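## 3.2 What I asked people to remember

I went back and forth on the memory task for most of February. My first version was a plain word list, the kind every intro psychology book opens with, and it bored everyone in the pilot (me included). So I borrowed an idea from Mwajuma Swai, who had been using short made-up place descriptions in her own reading work, and wrote 40 little passages about two towns, Clistness and Trorkdale. Each passage ran to a few sentences: who lived there, what the bakery sold, which road flooded.

People read the passages at their own pace and then came back the next day for a surprise recall test. I dropped 9 people who told me they had guessed a test was coming, and that left 523 in the analysis. Between them they gave 3,534 answers I could score. The rest were blank or simply said "no idea," and I kept those in a separate file.

Scoring was harder than I expected! If the passage said the mill closed after a fire and somebody wrote that it burned down, is that right? I gave full credit for the gist and marked the exact wording in a second column, so anyone who wants the strict version can rerun it.

What I was really after was mixing between the towns. Plenty of people moved a detail from Clistness over to Trorkdale, and they often sounded just as sure about it as they did about the correct ones. I read that as trouble with source memory — the fact stays put while the tag saying where it came from slips off. Ospina, the follow-up study, uses the same passages with a third town called Dostis, and I'll come back to it in Section 5.
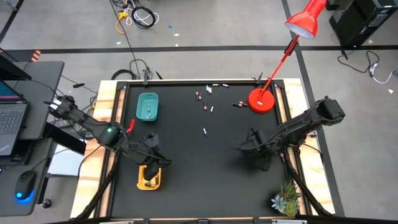

**Figure 2.** Work table with two robot arms; the left gripper is lowered into a yellow-orange tray.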